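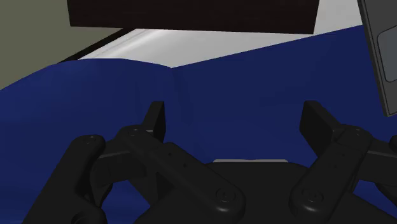
# Teaching a gripper about cloth before it touches any

Tsion Negussie spends most of her working day looking at fabric that doesn't exist. She leads the simulation work on Wolde, a project at Grosteo that trains robot arms to pick up and move soft things such as towels, covers and clothing. The arms learn inside a rendered room, from the view of a camera mounted just behind the gripper, and only later are they tried on a real bench in the Clumville lab.

I spoke to her on 14th January, a few days after the group finished its second round of trials. The main result is easy to state. A control program trained only in simulation picked up a real cloth by a fold in 106 of 433 attempts in August. In the new round, with the same number of attempts and the same bench, it managed more than twice as many. Negussie was keen to talk about where the improvement came from, and slightly less keen to talk about the headline figure.

"People ask for the percentage and then stop listening," she said. "It was one bench, one arm and a small set of cloths. I'd rather they asked which attempts failed."

## What went wrong in August

Most of the failures in the first round were of one type. The gripper came down with its fingers open, closed them, and came up with nothing. In simulation the same movement worked nearly every time.

"Our cloth was too helpful," Negussie said. "When you pushed into it, it bunched up between the fingers. A real cotton sheet lying on a hard table doesn't do that much. It slides, or the pads skate over the top."

The team had been using one set of values for stiffness and friction, chosen by one of her colleagues after an afternoon of folding a tea towel. She doesn't blame him. The values looked right on screen, and for a while looking right was the only test they had.

They also found that the program had learned to aim for the middle of the cloth whatever shape the cloth was in. That was good enough in a simulator where any part of the fabric would gather. On the bench it meant pressing down on a flat area when there was a perfectly good ridge a short way to the left.

## Changing the cloth

For the second round the group stopped trying to find the correct cloth and made the simulator draw a new one for each attempt. Thickness, weight, stiffness and friction are all picked from a range, and so is the way the fabric has been dropped. Some arrive almost flat. Others have a crease down the middle or a hump at one side.

Colour and lighting vary as well. Negussie said the dark cloths caused more trouble than she had expected. A shallow fold in navy fabric gives very little shading to go on, and black fingers in front of it don't help.

"I can sit there with a still from the gripper's view and find the fold, but I have to look for it," she said. "With a pale cloth I don't have to look. The program has the same problem, so we made sure it got a lot of dark ones."

The rooms behind the cloth are varied too, though less carefully. Walls, surfaces and bits of furniture are placed by a script called Elus, which was written for an older project and which she described as "not something I'd show a visitor". It sometimes puts objects in silly places. The group leaves most of these in, provided the arm can still reach.

## Looking before closing

The other change was to the training itself. In August the program chose a target once, from a distance, and then went straight there. It now chooses again at each step of the approach, using the latest view, and can put off closing the fingers until the pads are on either side of a fold.

This made the attempts slower. The average pick now takes 15 seconds on the real arm, and a few run much longer because the gripper hovers, shifts a little, and shifts back. I asked whether that bothered her.

"It bothers the person standing next to it," she said. "We put in a limit of 18 steps, and after that it has to close or go home. Before the limit we had one that went back and forth over the same crease until someone switched it off."

She tested the two changes separately, and was firm that this should be in anything I wrote. Varying the cloth without the repeated looking gave a modest gain. Repeated looking with the old cloth gave almost none. Nearly all of the improvement appeared only with the two together. Her explanation is that the old cloth never gave the program a reason to look twice.

## What it still can't do

The trials counted a pick as a success if the cloth was lifted clear of the table and held. They didn't ask whether it was held in a useful place. A towel picked up by its centre fold is awkward to fold afterwards, and the next stage of Wolde is meant to deal with corners and edges.

Thin, slippery fabric is still bad. So are two cloths lying on top of one another, which the simulator handles slowly and, in Negussie's view, wrongly. She has tried running the layers with finer detail, but a single attempt then takes so long to compute that training on it isn't practical with the machines they have.

The group plans to release the cloth settings and the list of failed attempts with the paper. The failures are sorted by hand into missed, slipped and dropped, and Negussie did most of the sorting herself. "Slipped is the biggest pile now," she said. "In August it was missed."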